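Clay court too slick on the baseline after rolling, what am I doing wrong?

Posted in Courts and Surfaces, Feb 9, 2022
Florencio Zabala

Our club has two crushed-stone clay courts, resurfaced in September. Court 1 plays fine. On Court 2 the ad-side baseline at the north end gives way when a player plants to change direction. The top layer slides over the base like loose gravel. I roll twice a week with a 500 lb roller and water overnight. Slope is the same on both courts. Same material, same contractor. Two members have gone down there and I have closed that end for singles. Do I need more material, or less?

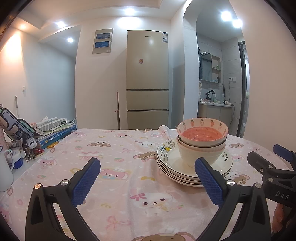

Bowls and plates stacked on a pink tablecloth.

Killis
Less, most likely. Loose material migrates to the low end and piles up behind the baseline, and players push it there too. Scrape a test patch down to firm surface and measure what comes off. If there is more than 1/8 inch loose on top, take it away before you do anything else. Then water until the base is damp an inch down, let the surface dry enough that it does not stick to the roller, and roll in both directions.

Rolling a dry court does nothing. The fines need moisture to bind. If you water overnight and roll in late afternoon, that is probably half the problem. Also check the sprinkler head in that corner. Ours had a clogged nozzle and the coverage stopped three feet short of the baseline.

Calcium chloride helps hold moisture, but follow the bag rate. Too much and the surface gets greasy, and you have a different slipping problem.

pryor_12
Could be shoes. Hard court soles slide on clay no matter what you do to it. We made everyone switch to herringbone and complaints dropped.

Govix
Shoes would not explain one corner of one court. Agree with Killis on the sprinkler. Set out straight-sided cans on a grid, run one cycle and compare depths. Anything under 80 percent of the average for the court needs a nozzle change or a head adjustment. Do it with no wind. Keep that end closed until a full-weight adult can stop hard on it without breaking through the crust.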